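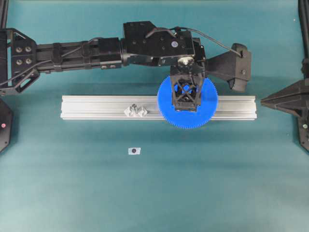
### 4.2 What households say they repair

Surveys of household repair nearly always return encouraging numbers. People say they fix their kettles, patch their clothes and keep their vacuum cleaners running for years. We began this part of the study doubting those answers, and the two towns we worked in gave us little cause to change our minds.

The first round used the Virketti repair questionnaire, mailed to 155 households in Fleury and Vidley in November. It asks whether anything in the home has broken in the past year, what it was, and what was done about it. The wording has been used many times before, which is its main attraction, and we kept it unchanged so that our results could be set beside older ones. We think the wording is poor. "Repaired" is left for the reader to define, and readers define it generously. In follow-up calls we heard it used of a lamp with a new bulb, a dishwasher that had been switched off and on again, and a toaster that had been put in the shed to be looked at when the weather improved.

Of the households mailed, 78 sent back a form we could use. Those who enjoy mending things are probably more willing to fill in a form about mending, and we have no way of correcting for this. Earlier papers using the same form tend to mention the problem in one line near the end and then report their rates as though it had gone away. We report ours as an upper limit and would ask that they be cited that way.

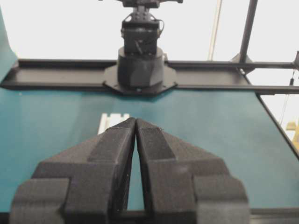 ### 4.3 The diary round

The same households were then offered the Sestatov diary, a paper booklet with a page for each fault. The idea is that a fault written down on the day will be remembered more truly than one recalled at the end of the year. That may be so. It also seems likely that a booklet hanging on the fridge makes people go looking for faults, and several entries read as if that had happened: a squeaky oven door, a remote control with a worn label, a colour shift on an old television that had evidently been there for a long while.

Diary keepers recorded more faults than they had on the questionnaire and claimed fewer repairs. It's tempting to say the diary is simply the more honest instrument. We would be careful with that. A person who writes "clothes dryer stopped, will look at it Saturday" and never returns to the page has left us a fault with no ending, and we coded these as unrepaired. Some were surely mended later. The coding rule pushes the repair rate down just as the questionnaire's loose wording pushes it up, and we can't say which push is stronger.

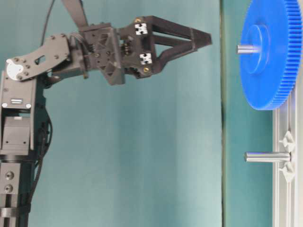 The coding was done by three of us working separately. We agreed easily on clothing and furniture, where the fault and the fix tend to be described in the same sentence. We agreed much less on small appliances. Households often know that a machine has stopped without knowing why, and what they write down is a guess, or something a shop told them, or the first word that came to mind. "The motor went" turned up over and over, including for machines that still hummed.

Part names were the worst of it. A large gear like the blue plastic one in Figure 4, with its ring of small pointed teeth, ought to be easy to name once it's in the hand. Most people never have the part in the hand. They have a closed casing and a noise, and on that basis the diary asks them to fill in a box headed "Part affected". We doubt that anything in that column should be analysed, and we have left it out of the tables. Others have used it to argue that certain parts fail more often than others — a claim the data can't carry.

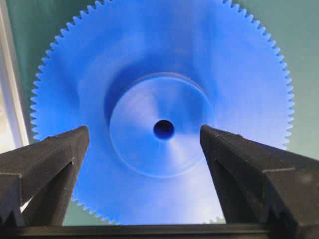 *Figure 4. Plastic spur gear.*

One respondent in Vidley wrote across the bottom of the page that she had put down "belt" because it was the only part she could think of, and that she would have put down something else if we had asked on another day. We found this the most useful entry in the booklet. It also fits with the follow-up calls, in which people changed their account of a fault quite freely when asked to go through it again.

### 4.4 Comparing the two towns

Fleury reported more repairs than Vidley in both rounds. A reader might want to credit the repair shop on Fleury's main street, and the town's own newsletter has already done so. The shop does mend appliances, but few of our Fleury households mentioned using it, and the extra repairs were mostly to clothes and garden tools. Fleury's households were also older on average and more of them were home during the day. Any of these could account for the gap. So could the plain fact that the samples are small.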